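2nd February

Sandwich table, continued from the December notes.

I start with the table because this was the main complaint last time. The brown work surface is now on the big table and it covers nearly all of it. In December we used the small one from the Nolte storage, and the plates always came too near to the front. With the big one there is place for a row of three plates across the middle, with food on the left and the toaster on the right. I like this order. You read the table from left to right and the toaster is not in the way of the lettuce.

Brayden Wong asked why the toaster can not stand in the middle, behind the plates. I tried it in the morning. The cord then goes straight across the surface to the back, and the middle plate has to come forward to make space. I put it back on the right side. I would like to keep it there for the whole week, please do not move it without a line in this book.

Plates: I put them with the same gap between them. I measured the gap once with a ruler and then made two small pencil marks on the underside of the ruler, so the next person can use the same distance. The ruler is in the drawer with the tape. The left plate is the cream one with the raised rim. I prefer it at this end because a leaf that slides a little is stopped by the rim. If somebody has a strong reason to change the order, write it here. 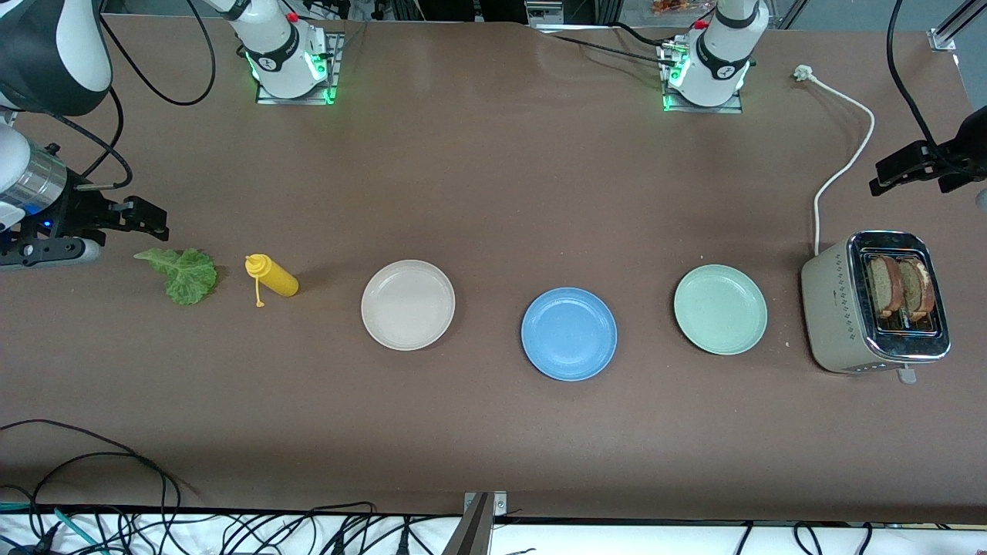
Lettuce. We bought one head from Brikow, the green ruffled kind, and it cost more than the plain kind but it looks fresh for longer. I take one leaf at a time and put it flat on the surface, to the left of the plates. The rest stays in the fridge in the box with the damp paper towel. Last time we left all leaves out and after 40 minutes on the table they were soft at the edges, and then every sandwich looked sad. One leaf out, the box closed, next leaf only when it is needed. Leaves from the outside of the head are too big for the bread, so I keep them for lunch.

The yellow squeeze bottle lies next to the leaf, on its side. I know that Brayden wants it standing. Standing is nicer for a kitchen, I agree, but we decided in December that the bottle lies down and I do not want to compare two different tables later. The small cap on the strap stays off the nozzle. Please look at the nozzle before you begin, dried sauce collects there, and I used a toothpick to clean it today.

The toaster. Nothing new, only that the crumb tray must be emptied at the end of the day. I forgot this once and there was a smell in the room next morning. The tray pulls out and the crumbs go in the small bin, never in the sink.

Cleaning of the surface: warm water with a little soap, then a dry cloth. I tried the spray from Zultel on one corner first and it left a pale mark. After the second wash the mark was weaker but I still see it when I stand by the window. So no spray. I wrote this also on the bottle.

Shopping for next time:
bread, the square one, 2 loaves
lettuce, 1 head
paper towels
20 toothpicks are left, enough for now

The Stinon order with the extra plates is not here. I wrote to them and got an answer that it is packed, but no day. If the box comes when I am away, please open it and check for chips on the rims before you sign. The last ones had two with chips.

Open question for Brayden: do we want the bread on the left with the other food, or near the toaster? For me the left side is already a bit full when the leaf is a big one. Near the toaster it is a shorter way - but then the food is in two places and my nice order is gone. I did not decide. Tomorrow I try it first on the left, with a small leaf.

Tape for the plate positions: not yet, I want to be sure about the bread first.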